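Search this blog Go

Posted in May by Faustino Beltrán
Print this post | E-mail this post

Flattening cartons on the table

The shelving order left me with 8 cartons, all single-wall, all taped along the center seam with the reinforced paper tape Hastitz uses. I cut them down on Monday evening. Some notes on the procedure, mostly so I can find them again when the second half of the order arrives.

Cut the tape from the outside with the blade set shallow. A full-depth blade scores the inner flap, and a scored flap folds in the wrong place afterward. The glued side joint should be pulled apart by hand from the top down. Cutting it leaves a strip of glue on one panel that catches when the sheets are stacked.

I worked on the wooden table. The floor is bigger, but my knees object to it, and the table puts the seam at a better height. Wipe the top first. Grit under a carton will scratch a finish very quickly once you lean on it.

The large Granström carton opens out to 258 cm, which is longer than the table. I folded it back along its own crease and weighted one end. The small ones come to 110 cm and lie flat without help.

Sheets that have been stored on end take a curve. Rolling against the curve, slowly, removes most of it. Eustaquio Aguirre suggested damp cloth and a board overnight, which I tried on one sheet. It came out flatter but the outer liner lifted at a corner, so I have gone back to rolling. 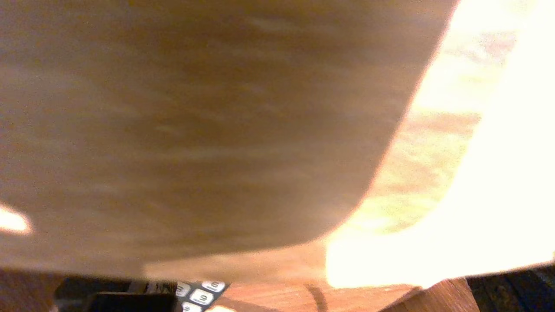
For storage I tie the sheets in two directions with cotton string and stand them behind the Solside cabinet, where the gap is 50 mm. The bundle has to be compressed by hand to fit. Cison sells a strap with a cam buckle that would do this better, and I may order one before the next delivery.

The tape goes in with the paper here. Check your local rules for the reinforced kind.

Filed under: storage, workshop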